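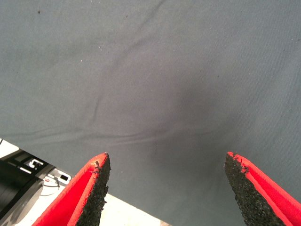
Gray cloth under small metal parts – what do you lay yours on?

Posted in Workshop & Bench, June 24, 2018

Drandwood
Hi all! I've finally started sorting my steel gears and plates and I'm having a ball with it. I spread a big piece of gray woven cloth over my white tabletop so I can see what I'm doing and so the parts don't skate away from me. It works so much better than the bare top, but I have two problems. First, the cloth will not stay flat. I smooth it, I turn around, and there's a fresh ridge across it. Second, it grabs every bit of lint in the house, and I'd like to keep that out of the teeth.

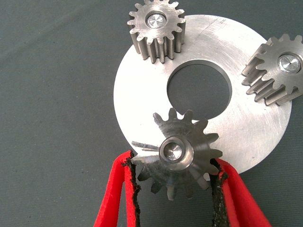
Gears and the big disc on the cloth

The three gears look close to the same size to me, and I'd love to keep them together with the disc. Is cloth fine for this, or should I go for a rubber mat? And how do you store gears so the teeth don't knock against each other? I've been at this since December and still feel like a beginner, so the simple stuff is welcome!

Berkuvach
Oh, I love this kind of job. Cloth is fine, I've used it for years and I wouldn't trade it for rubber. Gray is a great choice too, bright steel shows up on it really well and it's easy on the eyes at night.

For the wrinkles, iron it once (check what it's made of first and go low if you can't tell), then pull it tight over the table and clip it underneath with 4 spring clamps, one near each corner. If you don't want clamps on your table, wrap the cloth around a thin board and staple it on the back. Then you can pick the whole thing up and move it when it's time for dinner – I do this all the time.

Lint: go over it with a sticky roller before you put anything down. Wash new cloth two times before you use it, and leave out the fabric softener. If fuzz does get in the teeth, a dry toothbrush run along the grooves gets most of it. Wipe on a very thin coat of light oil before you put the gears away, and keep the oily ones off your good cloth, it never comes out.

For storage I wrap each gear in its own scrap of paper and stand them in a divided box. My box has 292 gears in it now, so you can guess where this hobby goes! Lay the disc flat at the bottom with a piece of card over it so the face doesn't get scratched.

Kong
rubber mat. cloth is ok i guess but chips get stuck in it

Drandwood
Thank you both! Clamps are on and it's flat as anything. Trying the toothbrush tonight. Berkuvach, do you oil the inside of the bore too or just the teeth?

Berkuvach
Both, just a wipe. Cotton swab for the bore.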